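Storing black cylindrical containers in a shared supply room

Posted by Lacey Birkett
Community Help – Storage and Workrooms

Our office maintains a shared supply room in the Drummond building. Among the items kept there are 42 black cylindrical containers, which are presently stored upright on open shelving. Staff report that the containers are difficult to tell apart and that they tip when a neighboring one is removed. I would be grateful for advice on whether they should be stored upright or on their sides, and on a suitable method of labeling. The shelves are 400 mm deep.

Reginald Achterberg
Upright storage is acceptable provided that each shelf has a raised front lip and the row is divided at regular intervals. A cylinder that is permitted to lean will place its weight on the next one, and the whole row will shift in time.

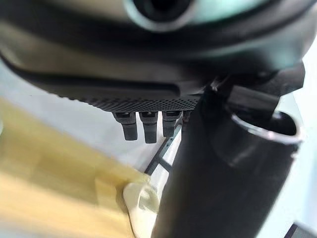 Dividers should reach at least half the height of the container. With regard to labeling, a matte black surface does not show dark ink, and printed white labels are therefore recommended. Place one label on the lid and a second on the side – the lid label alone is of no use on the upper shelves. Our own department adopted this arrangement in April and has kept to it.

Wumpini Essien
We lay ours on their sides in Oltiveck racks. Labels go on the end. No complaints so far.

Ingrid Brannigan
I would advise against side storage unless the lids are threaded. Press-fit lids may work loose, and the contents should be considered before any change is made. Please also confirm the load rating of the shelving – it is normally printed on a plate at the side of the unit.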